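Two-finger gripper for small cubes: Tukuven or Sirnen?
Forum: Grippers and End Effectors 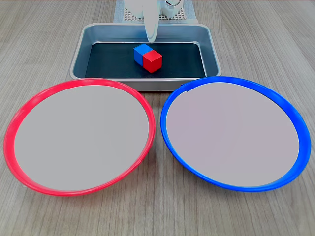 gripfit_lab
Posted October 2019

I'm trying to decide between the Tukuven two-finger and the Sirnen two-finger for a bench sorting job. The task is simple: pick a cube out of the tray, put red in the red-rimmed plate and blue in the blue-rimmed plate, reset, repeat. Both grippers mount on the same arm with the same controller, a Cluden. With the cubes apart, both do fine. My trouble is the start position with the red and blue cubes pressed against each other in the tray. One finger has to get in between them or I have to grab across the free faces, and the fingertips are rounded, so they tend to ride up on the top edge. I ran 2000 cycles with the Tukuven and 2000 with the Sirnen. The Tukuven had 18 failed picks. The Sirnen had a lot more but I was still changing the approach height during the first part, so I don't trust that number. Has anyone run both?

mbench
Reply 1

What grip force are you using, and is it the same on both? The Sirnen default is low out of the box. Also, are you measuring a failed pick by finger position or by camera?

gripfit_lab
Reply 2

Same force on both, set in the Cluden, not the gripper default. Failed pick is by finger position. If the fingers close past cube width I call it a miss.

oldservo
Reply 3

Then you are not counting double picks. If it grabs the pair on the long side, the fingers stop wide and your check passes. I would set an upper limit too and go back through the logs before you buy anything.

gripfit_lab
Reply 4

Good point. I log the width so I can check that.

tray_and_error
Reply 5

I don't agree that this is a gripper question. I had the Sirnen for most of a year and it was fine on touching parts once I added a push move. Close the fingers, come down beside the pair, slide one cube over, then pick. It costs you a little cycle time and you can use any gripper you like.

oldservo
Reply 6

A push move works until the part ends up against the tray wall. His tray has sloped sides. Push a cube onto the slope and now it's tilted and you have a worse pick than you started with.

tray_and_error
Reply 7

So push toward the middle. The cubes aren't near the wall to begin with. I ran mine in a bigger tray, I'll give you that.

kestrel_77
Reply 8

Look at narrower fingertips before you switch brands. Rosser sells a thin tip set that fits the Tukuven with an adapter plate. We put them on in April. They get into a smaller gap, but they flex more, so lower the force and check your repeatability again. Don't know if they make one for the Sirnen.

mbench
Reply 9

We tried the Rosser tips and took them off. Too much flex for us on the heavier parts. For small cubes they might be OK.

gripfit_lab
Reply 10

Went through the width logs. oldservo was right, there were double picks in both sets that I had counted as good. More of them on the Sirnen. I threw out the Sirnen cycles from before I fixed the approach height, which leaves 859, and it still comes out behind the Tukuven. Upper width limit is in now.

I also tried the push move toward the middle. It works on both grippers but adds nearly two seconds per pick on my setup, mostly because I slow down for contact.

tray_and_error
Reply 11

Two seconds is a lot. What speed are you coming down at? I only slow down for the last bit above the tray floor.

gripfit_lab
Reply 12

I slow down for the whole descent. I'll change that and run it again. Keeping the Tukuven on for now and ordering the Rosser tips. The Sirnen goes back in its box until I have the new numbers.

oldservo
Reply 13

Post the widths along with the miss count when you do.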